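Open Day at the Ploselbridge Robotics Laboratory

Published 5 Mar 2023

The Ploselbridge Robotics Laboratory opened its doors to the public this month for its annual open day. Guests included students from local schools, families, representatives of regional employers and members of the Akico Foundation, which has supported the laboratory's handling program since its first year. The laboratory registered 403 visitors over the course of the day.

The program began with a welcome from the laboratory's director, Dr. Subira Mollel, who outlined the work of the handling group and introduced the staff on duty. Visitors were then invited onto the main floor in groups, where members of the team presented tasks drawn from their everyday work: picking up small goods, placing them in boxes, and reaching into storage furniture of the kind found in any office or home. Staff remained at each station to answer questions, and guests were free to stay as long as they wished.

A selection of pictures from the main floor appears in this gallery.

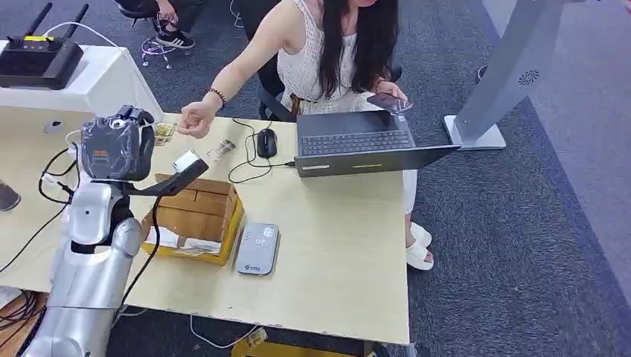

At the packing desk, a small white object is held just above an open cardboard box.
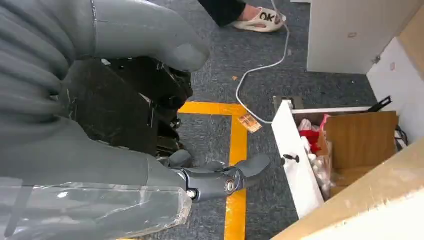

The storage station, with the drawer pulled out under the white cabinet and a cardboard box inside it.

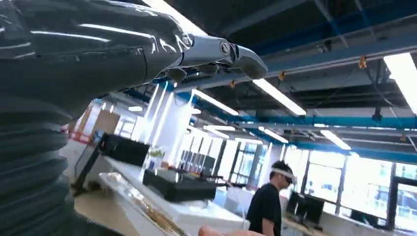
The main floor toward the windows, with a headset in use at right.

In the afternoon, the program moved to the seminar room for two short talks. Kiprono Mussa spoke on the subject of grasping unfamiliar objects and explained why soft packaging continues to be more difficult for a machine than a rigid carton. His group has recorded 2985 grasping attempts since the current study began, and he presented early results from that work. Particular attention was given to the attempts that failed, which the group sorts by cause and reviews each week.

Tatu Rugemalira followed with a talk on remote operation. She described the training that a new operator receives before working without supervision, and the steps the laboratory takes to limit eye strain and fatigue during long sessions. Questions from the audience dealt mainly with safety, with the cost of equipment, and with the kinds of jobs that may be open to graduates in the coming years. A written summary of both talks will be sent to all registered guests by the end of March.

The laboratory also used the occasion to announce the Skeratach Student Placement, which will allow high school students in their final two years to spend four weeks with the handling group over the summer. No previous experience in programming is required. Applications must include a letter from a teacher and a short statement of interest. Upendo Bakilana will coordinate the placement and is the first point of contact for schools.

The laboratory thanks the Moffat Building management for extending its opening hours, and all staff members who gave their time to prepare the floor and receive guests. Thanks are also due to the teachers who accompanied their classes.

Group visits may be arranged throughout the year for parties of up to 20 people. Requests should be addressed in writing to Sharon Muli, Office of Public Programs, Room 200, Moffat Building, or made by telephone at extension 3911. Please allow at least three weeks for a reply and state any access needs at the time of the request.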